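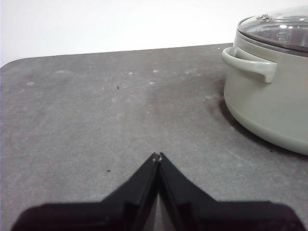 Figure 4-1. Start position, wrist view. Pot at right, lid on, fingertips together.

4.3 Cooking chores: loading a countertop pot

This section applies to the Distell arm with two-finger gripper, software release of 19 June 2025. Loading is rated Supervised. The arm may do the task, but an operator must stay within reach of the stop button. Lid handling is rated Manual.

1. Set the pot on a flat, matte surface. Leave clear space on the handle side.
2. Turn the pot off at its own control.
3. Move the arm to the start position and close the fingers.
4. Remove the lid by hand and store it outside the work area.
5. Select LOAD, then SINGLE ITEM. Press Run.
6. Watch the first transfer at 25 percent speed.

CAUTION: Do not run LOAD over hot liquid. The splash guard is not rated for steam.

NOTE: Clear glass lids return poor depth readings. Do not use automatic rim detection with the lid on.

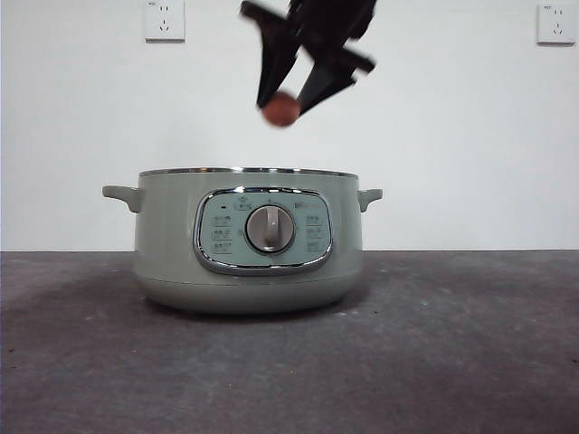 Figure 4-2. Transfer, side view.

Release height is the setting operators change most often. The default suits dry, firm items and should be lowered for anything that bruises or splashes. Measure from the underside of the item to the rim – a small round item held at the fingertips above an open pot, as in Figure 4-2, needs its own clearance value. In bench trials at Ollwood, 3,663 of 4,000 single-item transfers ended in the pot. Of the failures, 386 minus the 49 later voided for operator error were drops or rim strikes. The arm does not season, stir or judge doneness, and should not be scheduled as an unattended cook.

7. On a missed drop, press Stop before reaching in. Log fault code 802.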